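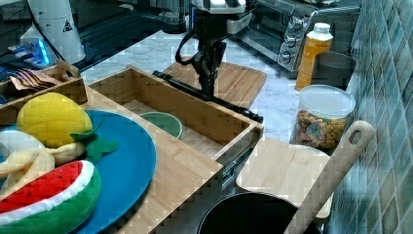

White marble countertop with gray veining, with a grooved cutting board set on it

Kitchen countertop

A kitchen countertop (also counter or benchtop; in British usage, worktop) is a raised, flat, horizontal surface used for preparing food. It is usually fixed on top of base cabinets and often has openings for a sink and a cooktop. The term is also used for similar surfaces in bathrooms, laundry rooms and workshops.

History

For most of the history of domestic cooking, food was prepared on a freestanding table. Storage was separate, in cupboards, chests or a pantry, and the sink was often in a different room. Built-in counters became common in the early twentieth century, as household writers argued for kitchens that needed less walking between tasks. Fitted kitchens with one unbroken surface running over several cabinets spread widely after World War II, helped by cheap sheet laminates and by standard cabinet sizes.

Islands and peninsulas came later in most homes. They followed the removal of walls between the kitchen and the dining area, and they are often used for eating as well as cooking.

Materials

Natural stone counters are cut from slabs, most often two or three centimeters thick. Granite is hard and takes heat well. Marble is softer and contains calcite, so lemon juice, vinegar and wine leave dull marks on a polished face – a process called etching. Soapstone does not etch but scratches easily.

Engineered quartz is made of crushed stone bound with resin. It needs no sealing but can be damaged by hot cookware. Laminate consists of layers of paper and resin pressed together and glued to a wood-based core. Its weak point is the seam, where water can reach the core and make it swell. Stainless steel is standard in commercial kitchens.

Wood counters are built up from glued strips. They can be sanded and oiled again when worn, but standing water around the sink causes dark stains. In homes with harder counters, cutting is normally done on a separate board. 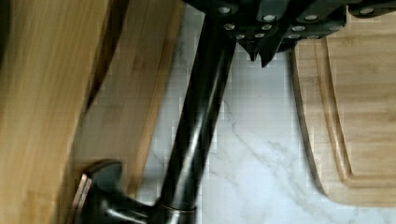 Dimensions

Counter height is set by the base cabinet plus the thickness of the top, and most manufacturers keep to one height so that stoves and dishwashers fit in line. A fixed height does not suit every user. Kneading is easier on a lower surface, and a seated cook needs both a lower top and open space for the knees.

In a survey of rental kitchens in Cisneros, designer Nayeli Chávez measured 127 counters and found that lack of clear space was a more frequent complaint than height. Tenants asked most often for more room beside the stove.

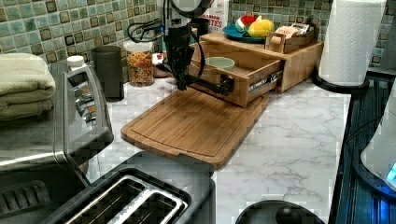 Counter storage covers the items left out on the surface instead of in cabinets. Small appliances take up most of this space, followed by knives, oils and utensils. Corners are the least used part of an L-shaped counter and are a common place for a toaster or mixer. Organizers with drawers make use of height as well as depth: a bamboo unit pushed against the back wall can hold a bowl in its drawer, with a plate and a small caddy of packets on top. Wall rails and magnetic strips serve the same purpose without using the counter at all.

Edges and backsplashes

The front edge of a counter may be square, beveled or rounded. Rounded edges chip less in stone and are easier to wipe. Some laminate tops have a raised lip that keeps spills from running to the floor.

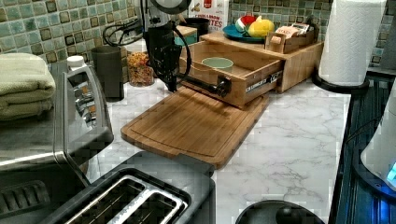 At the wall, the joint is covered by a short upstand or by a full backsplash of tile, glass, metal or stone. Small tiles follow an uneven wall more easily than large sheets but have more grout to clean. The line between counter and backsplash is filled with flexible sealant, as rigid grout tends to crack there when the cabinets shift.

See also

Backsplash
Butcher block
Cutting board
Kitchen cabinet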